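We use cookies to remember your settings and to count visits. By continuing to read you accept this. Accept | Change settings

Carré kitchen trolley by Harkulham: my review after one winter

I bought the Carré trolley in February, when we moved to an apartment with a very small kitchen. The kitchen has 2 meters of counter if you include the part where the sink is, and the sink takes almost half. I needed a place to cut vegetables and to put the flour, the rice and the heavy pots. A real kitchen island was not possible for us, so I began to read about trolleys.

I compared three. The Bulletti was the nicest to look at, but it has a glass top and I am not a calm cook. The Etbridge was the cheapest, and in the shop it moved from side to side when I put my hand on it. The Carré was between them in price. I ordered it in the yellow color, because the walls here are white and the floor is gray and I wanted one happy thing in the room.

Delivery and assembly

The box came in good condition but it is heavy. The delivery man left it downstairs and I carried the parts up in four trips, which I do not recommend if you have a bad back. All screws were in small bags with letters. The instruction book has only drawings. Most of them are clear, but at step 7 the drawing shows the side panel from behind, and I put it in the wrong way. I had to open six screws and start that part again. With this mistake I needed one evening. A person with more experience will need less.

You need your own screwdriver. There is a small key in the box for the wheels, but it is too short to hold well, and my fingers were red at the end.

Daily use

The top is beech wood and it is good for cutting bread and for rolling dough. For meat I use a separate board. You must put oil on the wood before the first use and then every few weeks. I forgot this in April and there is now a pale ring where a wet pot stood. It became less after sanding, but I still see it.

The two shelves are deep. On the lower one I keep the cast iron pot, the rice cooker and a 10 kilo bag of flour, and the shelf does not bend. The drawer is my small complaint. It opens smoothly, but it has no stop at the end, so one time it came out completely and all the spoons were on the floor. After this I glued a small piece of cork inside, and now it stops where it should.

The wheels are better than I expected. They go over the edge between the kitchen tiles and the living room without a big noise. Two of them have a brake. When both brakes are on, I can knead bread and the trolley moves only a little.

Cleaning

The paint is easy to clean with warm water and a soft cloth. Tomato sauce goes away, also if you leave it overnight. Turmeric does not go away so easily, and I have one orange point near the handle to prove it. Do not use the rough side of the sponge, it makes the paint dull. I did it on one corner and I am sorry about it.

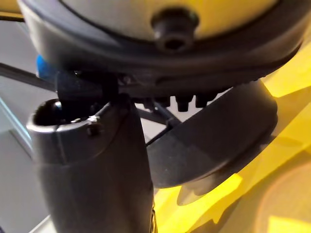

Price and where to buy

I paid 1139 crowns in the web shop of Harkulham, with delivery. In the furniture store near us the same trolley was 1746, and there you must still carry it home by yourself. The Bulletti with the glass top was about 2000 when I looked. Prices change, so please check before you decide.

The guarantee is for the metal parts and the wheels, but the wooden top is not included. I found this only when I read the small paper at the bottom of the box.

Would I buy it again?

Yes, but I would take the oil at the same time and save the second delivery cost. I would also ask for the model with the towel bar, which was sold out when I ordered. If your kitchen is very narrow, please measure first with the drawer open. Ours fits between the stove and the window with the width of one hand left.

My score is 4 of 5. The missing point is for the drawer and for step 7.

Get new reviews by email. Enter your address and press Subscribe. You can unsubscribe at any time.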